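16 July 2025

Folklore archive, second week. Arrived at opening and claimed the desk by the radiator, which is off. Box 5 from the Trernance deposit was already out on the trolley. Hjalti Þórarinsdóttir had left a slip asking that the envelopes stay in their original order, so I numbered them in pencil before opening any.

Artificial flowers and loose green leaves, on a white table.
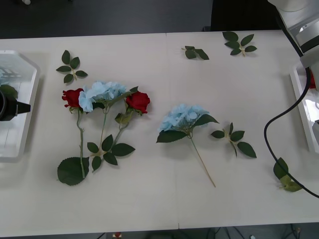
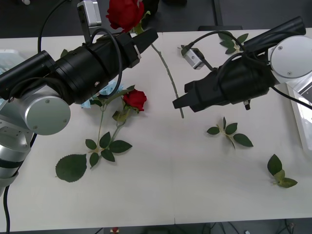 Box 5, house spirit narratives

Contents: 40 loose sheets, typed, plus a school notebook. All concern the Weldu, the small household figure who banks the fire and turns the loaves. The typed sheets are fair copies. The notebook is the field original and differs from them in several places.

Main difference: in the notebook the Weldu leaves when thanked aloud. In the typed version he leaves when given a coat. The coat is the commoner motif across the region and I suspect the typist corrected toward it. Two tellers in the notebook also say he cannot cross a threshold that has been swept after dark. The typed sheets drop this completely. I have marked both passages for transcription in full.

Sheet 228 is out of sequence (the deposit is numbered as a whole, not by box). It belongs to the mill stories and mentions Ulisen, the miller's wife who hears the figure counting sacks. Left it where it was and noted the fact on the box list.

Brock Chisholm came by before lunch. He thinks the Zindley variant is older, on the grounds that it has no gift in it at all. I am not convinced. A missing episode can be a lost one, and his teller was recorded late in life. He will send me the tape index. He said the same in December.

Afternoon: transcribed the notebook up to the end of the second teller. Her handwriting is clear but she abbreviates names, and "W." is used for both the Weldu and the widow next door. Resolved all but one by context. The remaining one stays as "W." with a footnote.

To do: check the dialect word for the hearth shelf, ask Hjalti whether the notebook cover can be scanned, buy pencils.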